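About Nallthorpe Road Trips

Nallthorpe plans driving vacations for people who like long roads and don't much like planning. We started with one route, the Marar Loop, which is 2333 miles if you follow our directions and up to 3000 if you let your brother-in-law navigate.

Hamdia Adugna drew the first version on the back of a motel receipt after a week of gas station sandwiches. She still runs the company and still eats the sandwiches. There are six of us now, five with valid driver's licenses.

What you get from us is a printed route book, rooms booked along the way, and a phone number that a person picks up until 10 p.m. Mountain Time. After that it goes to a recording of Hamdia telling you to check the glove box. Most of what people call about is in the glove box.

We keep driving days under 400 miles. Guests who ask for more are welcome to it, and usually write to us from somewhere around day four asking for less.

The Trolari Coast route opens in May and closes when the ferry operator loses patience with the weather. The Skondico Pass route is shorter, steeper and has better pie. We don't do buses, flags on sticks or matching hats.

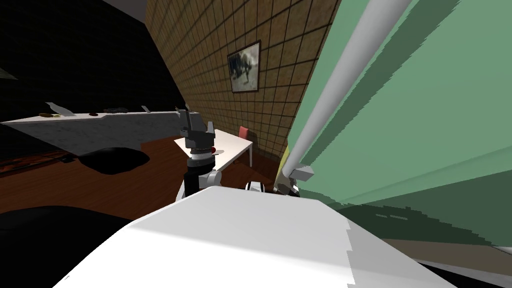
Two robot arms in a simulated room, with a small red object by one gripper and a yellow one by the other.

The office is upstairs from the tire shop, open 9 to 4 except in January, when we are out driving the routes and arguing about motels. Parking is behind the building. The sign says customers only, and if you've read this far we'll count you.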